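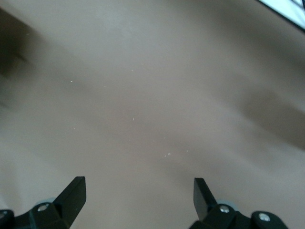

Page last changed: 2026-06-23

Catska Way: frequently asked questions

Most of the questions we get by email are answered on this page. For closures and diversions, look at the Path Notices page instead, as it is updated more often than this one.

How long is the Catska Way?

114 miles from Dubey to Petier by the main route. The coastal option between stages 4 and 6 adds a little to this and is slower going, especially at high tide when you have to use the upper path.

How many days do I need?

The guidebook splits the route into 13 stages, and most people walk one stage a day. Fit walkers often join stages 2 and 3, which are short and mostly flat. We would not join stages 8 and 9. There is a lot of climbing on both and no road between them.

Which direction should I walk?

Either. The path is signed both ways. The guidebook is written from Dubey to Petier, and the wind is more often behind you in that direction. Walkers who start at Petier get the hills over with first.

What is the highest point?

Catska Top, at 1,731 feet, on stage 9. In poor weather there is a lower route round the east side through the forest. It leaves the main path at the second cattle grid and comes back to it at the reservoir dam.

Do I need a map, or are the signs enough?

Take a map. The signs are good in the valleys and thin on the open moor, where posts get knocked over by cattle and can take us a while to put back. You can download the route file from the Maps page, but phone signal is poor for most of stages 7 to 10 so save it before you set off.

Can I camp along the way?

There are campsites at or near the end of every stage except stage 8. Wild camping is not allowed without the landowner's permission. The farm at the end of stage 8 takes a few tents if you phone the day before - the number is on the Places to Stay list.

Do I have to book rooms in advance?

Between Easter and the end of September, yes. Some of the villages have only one guest house and it fills up with people visiting for other reasons. Outside those months several places close altogether, so check before you plan your stages.

Can someone carry my bags?

Imenico moves bags between overnight stops. You book with them directly and they need your full list of addresses, including postcodes. Bags should be ready in the hall or at reception by half past eight in the morning. We have no part in the bookings and cannot help if a bag goes to the wrong place.

Are dogs allowed?

Yes, on a lead wherever there is livestock, which means most of the route. Two stiles on stage 5 have no dog gate and you will have to lift your dog over. Not every guest house takes dogs.

Can I cycle or ride a horse on the path?

Only on the parts marked as bridleway. The old railway line on stages 2 and 3 is open to everyone. Most of the rest is footpath.

Is any of the path suitable for wheelchairs or pushchairs?

The railway line is level with a firm surface and has no stiles or steps. There are accessible toilets at the car park at the Dubey end. The riverside path into Petier is also level, but it floods after heavy rain and can stay muddy for days.

Where can I get drinking water?

There are taps at the campsites and outside the village halls on stages 1, 4 and 11. Please do not drink from the streams on the moor without treating the water. On stage 9 there is nowhere to fill up at all, so carry enough for the whole day.

How do I get to the start and back from the end?

Both Dubey and Petier have a railway station, on different lines. Going from one to the other by train means two changes and takes most of a morning. If you are leaving a car, use the long-stay car park in Dubey. The one by the market is limited to four hours.

Do I get a certificate?

If you would like one. Collect a stamp at each stage end on the card in the back of the guidebook, then post the card to us with a stamped addressed envelope. We have sent out more than 3,000. If a stamp box was empty or broken, a dated receipt from the same village will do.

My guidebook does not match the signs. Which is right?

Follow the signs. The path was moved in two places on stage 6 after the second edition was printed, and the corrections are on the Guidebook page as a sheet you can print.

How do I report a broken stile or a missing sign?

Use the form on the Contact page. Please give the stage number and a grid reference if you can. A photo is useful too.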